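La piscine de Salov rouvre ses portes, et avec elle tout un petit monde

Février 2023

Il y avait déjà du monde devant la grille bien avant l'ouverture, et à voir les bonnets enfoncés jusqu'aux oreilles et les sacs de sport serrés sous le bras, on devinait que l'attente avait été longue. Fermée depuis le mois d'août pour la réfection de sa chaufferie, la piscine municipale de Salov a enfin retrouvé ses nageurs, ses habitués du petit matin, ses enfants qui courent malgré les panneaux, et cette odeur de chlore dont on se plaint toute l'année et qui, mine de rien, avait fini par manquer à tout le quartier.

Les travaux, confiés à l'entreprise Nechyporuk, devaient durer quatre mois. Ils en ont pris deux de plus, le temps de remplacer une conduite que l'on croyait saine et qui ne l'était plus du tout (les anciens du club l'avaient dit, et ils ne se privent pas de le rappeler). Le grand bassin est désormais chauffé par une installation neuve, plus sobre, dont la ville attend une baisse de consommation d'environ 30 %. L'eau du petit bassin, elle, a gagné deux degrés, au grand bonheur des tout-petits et de leurs grands-parents.

Les vestiaires ont eux aussi rouvert. On y retrouve les casiers, pour lesquels il faut toujours prévoir une pièce, et l'on peut de nouveau y faire sécher ses affaires avant de reprendre le bus.
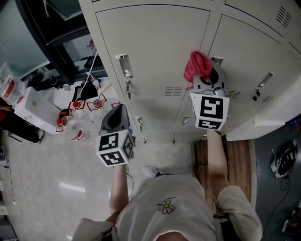
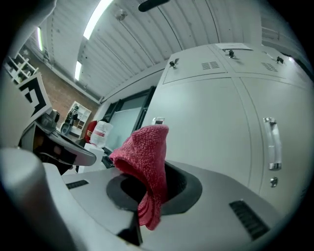

Lambros Makris, qui entraîne les jeunes du club Jongate, avait passé l'automne à conduire son groupe jusqu'au bassin de Kandesis, à 11 kilomètres de là, deux soirs par semaine et par tous les temps. « On a été très bien reçus, il faut le dire, et je remercie nos voisins du fond du cœur, mais les parents étaient fatigués, les enfants dînaient à des heures impossibles, et moi je connaissais chaque virage de cette route », raconte-t-il en riant. Le club n'a perdu presque aucun de ses adhérents pendant la fermeture, et il compte aujourd'hui 60 licenciés, du poussin au vétéran.

Les horaires restent les mêmes qu'avant les travaux, avec une petite nouveauté le midi : un créneau réservé à la nage tranquille, sans palmes ni plaquettes, réclamé depuis longtemps par celles et ceux qui aiment faire leurs longueurs en bavardant un peu. Les cours d'aquagym reprendront dès que la nouvelle animatrice aura pris ses fonctions, et les inscriptions se font à l'accueil, aux heures d'ouverture.

Les tarifs n'augmentent pas cette saison. Quant aux abonnements en cours au moment de la fermeture, ils sont prolongés d'autant, à condition de présenter sa carte à la caisse. Ceux qui l'auraient égarée pendant ces longs mois peuvent en demander une autre gratuitement, en apportant une pièce d'identité et, si possible, une photo récente.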